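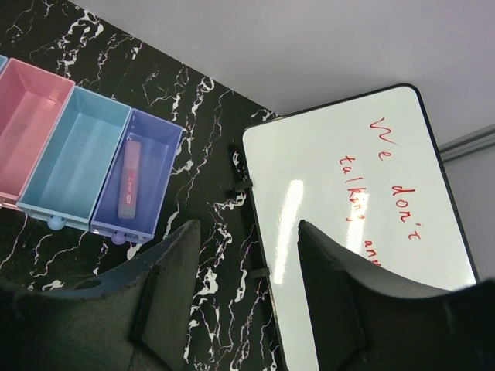 Who can study at the Prothero School of Bookkeeping and Office Practice?

Any adult who has finished high school or holds an equivalent certificate may enroll. Applicants without either may sit a short entrance paper in reading and arithmetic, which is offered before each term.

About the School

The Prothero School of Bookkeeping and Office Practice is a private, independent school for adults. It prepares students for work in accounts offices, clinics, law practices, small manufacturers and public departments. Instruction is given in person, in small classes, by teachers who have held the positions for which they train others.

The School was founded by Marlina Wibisono, who had worked for many years as head bookkeeper to a shipping agent and had taken on the training of every new clerk in that office. Her first students met in two rented rooms above a stationer's shop on Celtulness Street. The School outgrew those rooms and moved to its present building on Prothero Square, from which it takes its name. Ms. Wibisono remains Principal and continues to teach the opening unit of the Certificate in Bookkeeping.

Our Purpose

The School exists to teach the keeping of clear, honest and complete records. Students learn to enter a transaction once and correctly, to reconcile an account without assistance, and to write a business letter that can be understood on first reading. They are also taught to file papers so that another person can find them.

Ledger work is taught by hand before any software is introduced. Students post to paper journals for the first part of the course and move to the computer room only when their trial balances have been passed by a teacher. Employers have told us that our graduates are able to find an error in a set of accounts and explain how it arose, and the School credits the early weeks on paper for this.

Programs of Study

The Certificate in Bookkeeping is the School's principal course. It covers double entry, payroll, sales tax records, bank reconciliation and the preparation of year-end papers for an outside accountant. The course is completed in 10 months of evening study or seven months of daytime study.

The Certificate in Office Practice covers correspondence, minutes, scheduling, telephone manner, records management and the handling of confidential papers. It may be taken alone or following the Certificate in Bookkeeping.

Short courses are offered in payroll, in spreadsheet work and in the keeping of accounts for nonprofit bodies. These are open to former students at a reduced fee. 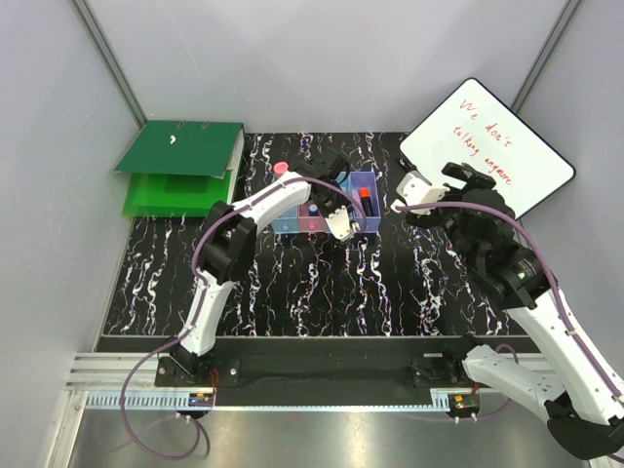

School Prospectus, Volume 7

Records Management at the School

The teaching of records management has a particular place in the School's work. Each student is given a set of papers belonging to a practice company, Zovik Supply, and is responsible for those papers until the end of the course. Invoices, delivery notes, contracts and letters arrive through the term in no fixed order. The student decides how they are to be grouped, labeled and stored, and writes a one-page guide to the system.

In the closing week the sets are exchanged. Each student receives another student's papers and guide and is asked to produce a list of documents within a fixed time. Marks are awarded both to the person searching and to the person who built the system. Former students often mention this exercise when they write to us, and several have adopted it for the training of their own staff.

The Nendisex Room

The School's reference library is known as the Nendisex Room, after the stationer's firm that let the first classrooms to Ms. Wibisono and later gave its trade records to the School. The collection includes day books, order books and correspondence from the firm's years on Celtulness Street. Students may consult the books during opening hours. They may not be removed from the room, and only pencil may be used at the reading tables.

Teaching Staff

All members of the teaching staff have worked in bookkeeping, payroll or office administration before joining the School. New teachers observe a full course before taking a class of their own, and every teacher is observed once in each term by the Principal or the Deputy Principal. Written comments are given to the teacher and kept on file.

Class size is limited. When a class is full, further applicants are placed on a waiting list in the order in which their forms were received, and places that fall vacant are offered in that order.

Assessment and Attendance

Progress is assessed through weekly exercises, a midterm paper and a final examination of practical work. The final examination is marked out of 500, and the result is printed on the certificate. Students who do not pass may sit the examination once more without charge.

Attendance is taken at every class. A student who expects to be absent should inform the School Office beforehand and collect the exercises for the missed session. Certificates are presented at a ceremony held each May, to which families and employers are invited.

Fees and Assistance

Fees are payable by term or by monthly installment. The fee includes textbooks, ledgers and the first sitting of the final examination. A limited fund is available for students in financial need, and applications to it are considered in confidence by the Principal. Employers who sponsor a member of staff are invoiced directly and receive a report at the end of each term, provided the student has agreed in writing.

Visiting the School

Prospective students are welcome to attend one evening class as a guest before applying. Visits are arranged through the School Office, 96 Prothero Square, which is open during term from morning until the start of evening classes. The entrance on the square has steps; a level entrance is available from the courtyard, and visitors who wish to use it should ring the bell beside the green door.

Enrollment forms may be collected from the School Office or requested by mail. Completed forms should be accompanied by a copy of the applicant's high school diploma or equivalent certificate, where one is held.

Page approved by the Principal, 6 Oct 2022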